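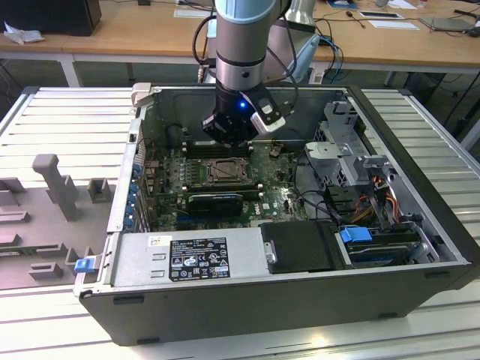

Felis work this period went mostly into the memory allocator, and I'm less happy with it than my last report suggested I would be. The short version is that the new allocator is faster on the benchmark we wrote for it and not much faster on anything else. Magdy Ouazzani ran it against the Drultcombe job queue and got a gain so small I'd put it down to noise. I know the proposal said software could make up for old machines. I still half believe it, but when I look at a tower on its side with the panel off and a green board with nothing in the CPU socket, I do wonder how much of our budget would be better spent on parts. I'm not asking for that change yet.

What got done: the free list rewrite is in, the old locking code is out, and the test suite now stands at 2,072 cases, of which 207 fail on the 32-bit build. Most of those look like one alignment bug showing up over and over. Ehab Shehata thinks they're all the same bug. I've heard that before, so I'm leaving them marked as open until there is a patch.

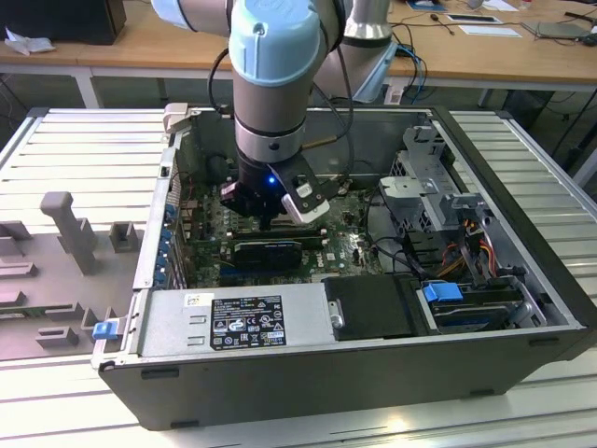 The Baver port is late. Moataz Abdel Rahman has it compiling and it gets as far as the login prompt, then hangs when the second thread starts. He suspects the compiler. I suspect us – every time we've blamed the compiler so far it was our own code. He's going to cut it down to a small test case before anyone files a report upstream.

Spending is 3,850 dollars for the period, nearly all of it Mounir Radwan's contract hours on the file format converter. The converter works on every sample file we have. We made the sample files ourselves, so please don't read too much into that. Ilham Abou Zeid has promised a batch of real ones from the Amegashie archive, and I'd rather hold back the release until we've tried them.

Two things I said we'd have by December and won't: the graphical installer, and the comparison with the stock allocator on large heaps. The installer was always a bit of a wish. The comparison matters more, and it slipped while I was rewriting the benchmark script, twice, after finding it timed its own startup. The earlier numbers I sent you came from the broken version. Please ignore them – corrected ones will go out with the next report, along with the raw logs.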